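Slide 1 – Title

Evening, everyone, and thank you for giving up a Friday for soup! I'm going to talk for 30 minutes on why the bowl you eat from changes the meal you have. Slow down here, let people sit, check the mic at the back.

Slide 2 – How I got into this

Tell the Tastgate story. I was running the lunch counter there and we swapped our wide, shallow bowls for small deep ones because the old ones kept chipping. Same lentil soup, same ladle, same price. By the end of the week people were asking what we'd changed in the recipe! (Pause, they usually laugh.) I've been hooked on this ever since.

Slide 3 – Heat

A wide bowl has a lot of surface, so soup loses heat quickly. Lovely for a summer tomato soup, dreadful for a broth you want to linger over. Warm the bowl first – a splash from the kettle, swirl it, tip it out. If anyone remembers one thing from tonight I'd be happy with that one.

Mention Nevzat Sönmez's trick with yoghurt soup: serve it in a bowl that's been in the fridge, then pour the hot butter on top. You get cold, hot, cold in one spoonful. I could eat it every day in June.

Slide 4 – Colour

My favourite part, don't rush it. Ask for a show of hands: who eats from white bowls at home? Then ask what colour they'd choose for pea soup. People have really strong opinions on this and it's great fun to let them argue for a minute.
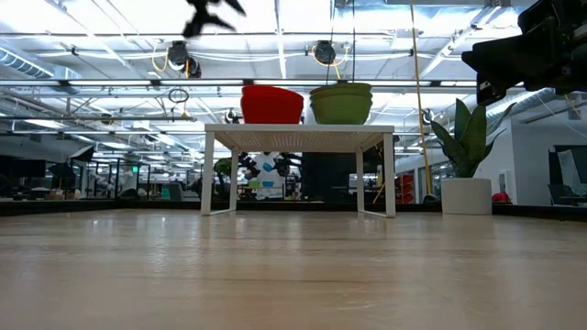 Red bowls, and a small white stand.

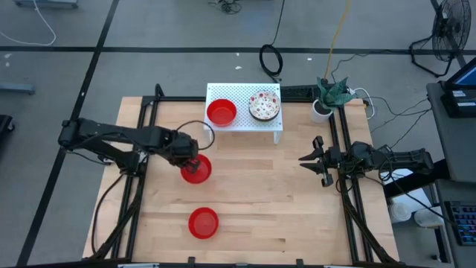
My own view is that pale soups want a strong colour round them. Cauliflower or leek and potato can look a bit lost in white, and they come alive against something deep. Beetroot is the other way round, give it a plain bowl and let it show off. Read out two of the comment cards from the Cuvar supper – the one about "sad porridge" and the long one from the lady who changed her whole cupboard. We collected 543 cards over the season and I still dip into them.

Slide 5 – Rims and spoons

Pass the three samples round. A thick rim feels generous if you drink the last bit straight from the bowl (and you should!). A thin one is nicer with a spoon. The Parisi one has a lip that turns outward, so tell them to hold it by that and feel how cool it stays.

Slide 6 – Questions

Leave ten minutes. Someone will ask about bread. Yes, more bread. Recipe sheets are on the table by the door.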